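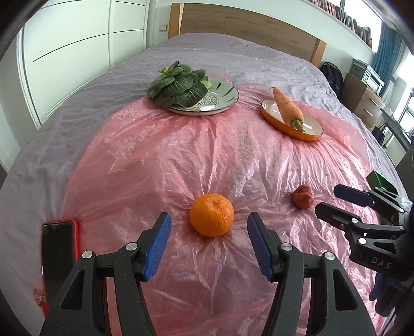

Stallumska started with one pair of grippers and a great deal of sawdust, and we're still a small workshop that builds hand-held gripper tools for people who want to tinker with robots at home. We share a long brick building on Bosier Street with a bike frame maker and a pottery studio, and we've been here long enough that everyone knows which kettle is whose. Most of what we make gets its first real outing in somebody's house, on a bed or a kitchen counter or whatever surface is free, and the groceries come along too. A mandarin on a crinkly sheet of pink plastic is about as good a test as we know for a set of blue fingertip pads (it's round, it rolls, and you can eat it later), and a carrot on a dish or a bunch of bok choy on a plate asks for a completely different sort of grip, so we like to keep a mix on hand!

The idea came out of a spare bedroom one February, when our founding pair wanted a two-finger gripper they could carry around the house and use by hand long before they had an arm to bolt it to. The first version squeaked. The second version, which we called the Osow after the lake where one of us learned to swim, squeaked less, and we took it down to the Saturday-style open bench at the workshop and let people try it. They had opinions, and plenty of them, and most of those opinions are in the tool we make today.

These days the workshop has 206 members, and 30 of them have keys and come and go as they like, often well past 9 in the evening. We run a build course in the back half of the room, with places for 8 people at a time, and everyone goes home with a working gripper and a pocketful of spare screws. You don't need to have soldered anything before. If you can put together a flat-pack bookcase without falling out with your family, you'll be fine, and if you can't, come along anyway and sit near the front.

We also look after the Zwane library, which is our shared collection of part drawings, fingertip molds and build notes. There are roughly 400 files in it now, some beautifully tidy and some very much in need of love, and any member can add to them or borrow from them. If you redraw a jaw with a wider opening, or find a pad texture that's kinder to soft fruit, please put it in there with a line or two on what you changed and what you tried it on. Somebody in another kitchen will be glad of it.

We'd love to have you visit. The door is the green one beside the loading bay, and it's open most afternoons from 2 until 6. Bring a project, bring a question, or just bring something from the vegetable drawer that you've always found awkward to pick up. There's a pot of tea going most of the time, and the bench by the window is kept clear for newcomers.

Share this page 8 shares 0 comments

Search Stallumska Enter keyword Go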